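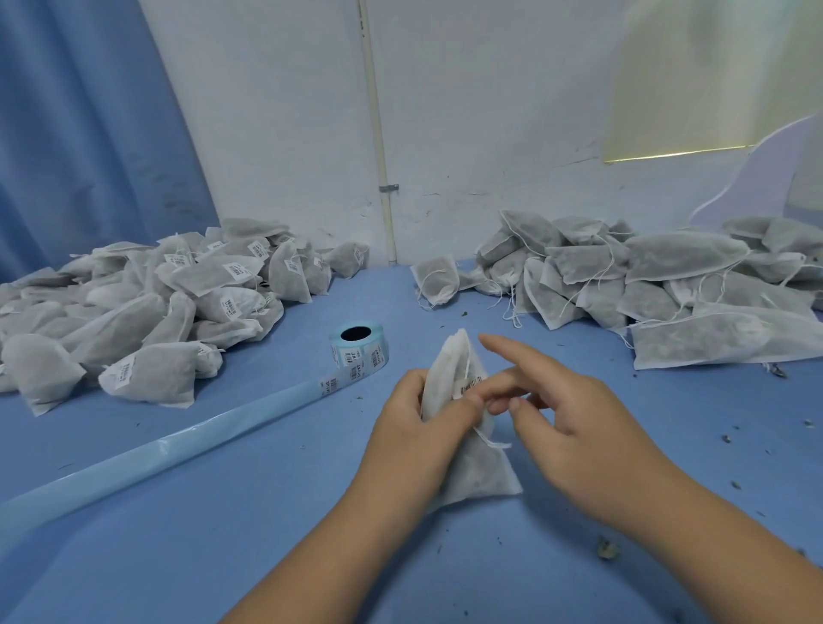
ok labeling day. thread, because three of you asked in DMs how the herb bags get done and I can't type it out three times

1/ so these are the soak bags for Flornville. white nonwoven, drawstring, stuffed with the dried mix. order is 2,970 of them. yes I typed that right. no I did not read it right the first time

2/ filling is a seperate job, Duangjai and Buppha do that part and I'm not allowed near the scale anymore. by the time bags get to the blue table they only need two things. string tied. sticker on.

3/ string first. always string first!! if you sticker first you end up squashing the label while you're knotting and then it lifts at one corner and the scanner hates it

4/ how I tie: pinch the top shut, string twice around the neck, pull till the fabric bunches, knot. don't go too tight, the nonwoven will tear at the casing. ask me how many I tore in August. don't ask me

5/ the piles. no sticker on the right, stickered on the left. that's the whole system. Sombat wanted trays. trays would be nice. there's no room for trays

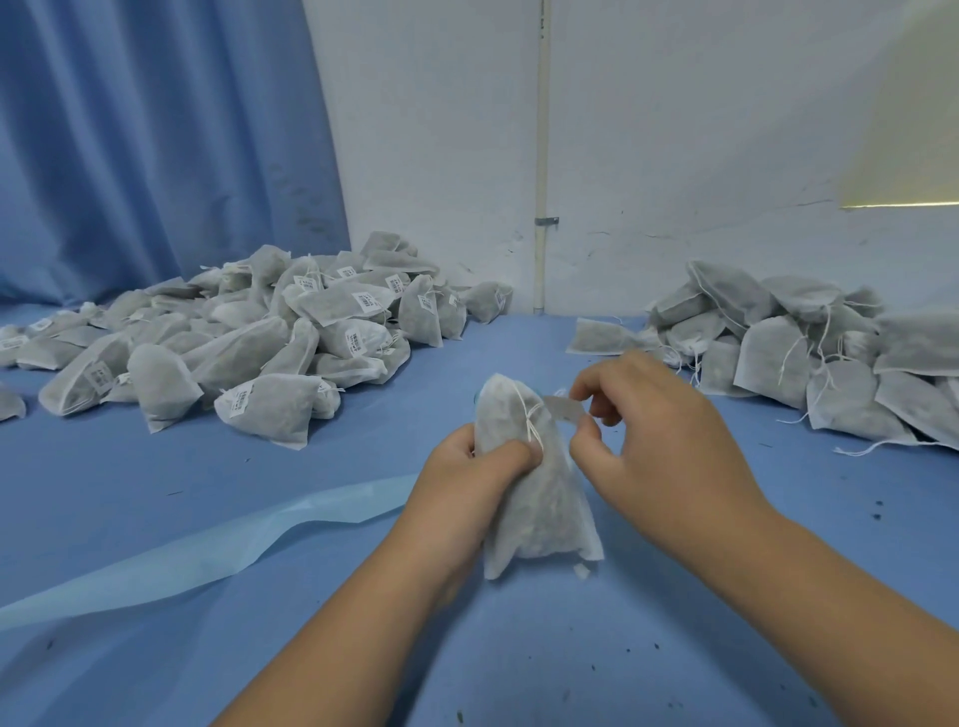
the neck end of the job. bags with barcodes over on the left, the bare ones with their strings hanging out on the right

6/ someone asked why not buy the bags with labels preprinted. we looked at it! Dollura does them but the minimum is huge and the barcode changes whenever the mix changes. so, roll of stickers and thumbs

7/ sticker goes on the fat part, not up in the gathers. flatten the spot with a finger first, push the herbs out of the way, THEN press. if there's a twig under it you'll feel it. move the twig

8/ also wipe your hands. the dust comes through the fabric a bit and it gets on your fingertips and then it gets on the glue side and now you have a sticker that sticks to nothing

9/ label roll: leave it lying on its side and let the backing run off the table. I used to tear the backing off every few stickers to be neat. waste of time. let it run, cut it at break

10/ crumbs. there will be crumbs. I sweep them to the side and do the table once at the end of a box, 40 bags to a box. Waraporn does it every ten bags and her corner looks like a hospital. both ok

11/ smell report since it came up: first hour lovely. second hour you can't smell it. then you get on the bus and everyone else can

12/ things that slow you down, in order of how mad they make me
- strings knotted to other strings in the pile. shake the bag out before you pull, don't yank
- bag with a pinhole. set it aside, it goes back to Buppha, don't try to sticker over the hole (Jasper)
- the last bit of a roll where the labels curl
- phone

13/ on the string tangle thing, best fix I've found is take from the front of the pile and work back. not from the top. from the top looks easier and then four bags come with it
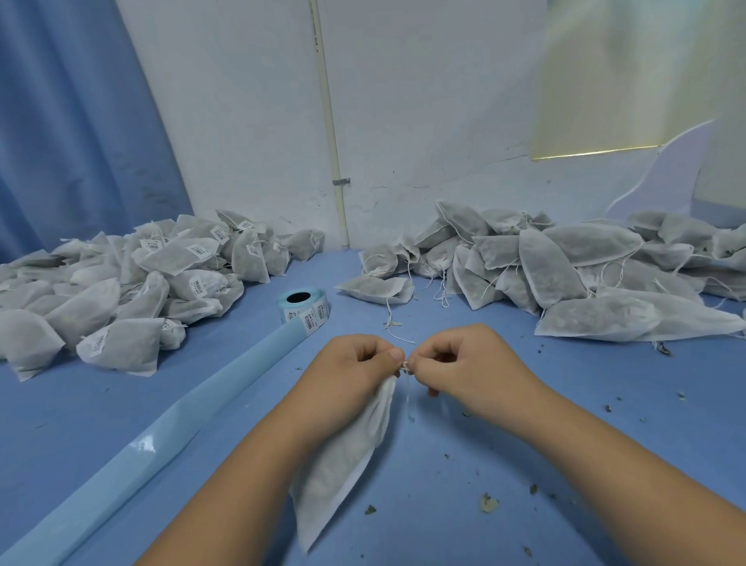

14/ QUESTIONS I'M GETTING

"do you use a bow or a knot" knot. a bow comes undone in the hot water and then you're bathing in twigs

"does it hurt your hands" thumbs, yeah. switch jobs every hour if theres two of you, one ties one stickers. goes faster too, you stop picking things up and putting them down

"can I wear gloves" you can. I can't tie in them. Sombat wears the thin ones for stickering and takes them off for string

"is the mix the same as the Tirden one" no, that one's finer and needs a different bag, it'd leak right out of these

"what's the blue" it's the table. it's just a blue table lol. good for seeing what you dropped tho

15/ if you're doing this at home for gifts or whatever you don't need barcodes obviously, write the name on a bit of card and loop it on the string before you knot. before. I've seen people try after

16/ oh and store them with the knots up if you can, the herbs settle and it takes the weight off the tie. in a pile they go wherever they want, doesnt matter for a day

17/ pickup is Wednesday so if I owe you a reply you're getting it Thursday. back to the left pile

18/ correction to 4, Waraporn read this over my shoulder and says it's string ONCE around if it's the thick string, twice is for the thin. she's right. these are thin

Search posts
Search this profile
Clear

More from this account
Dönmez string vs the cheap string, a rant
What I pack in a box of 40 and how it goes in
Fixing a label roll that got stepped on
Drying racks: the update
Which herbs stain the tub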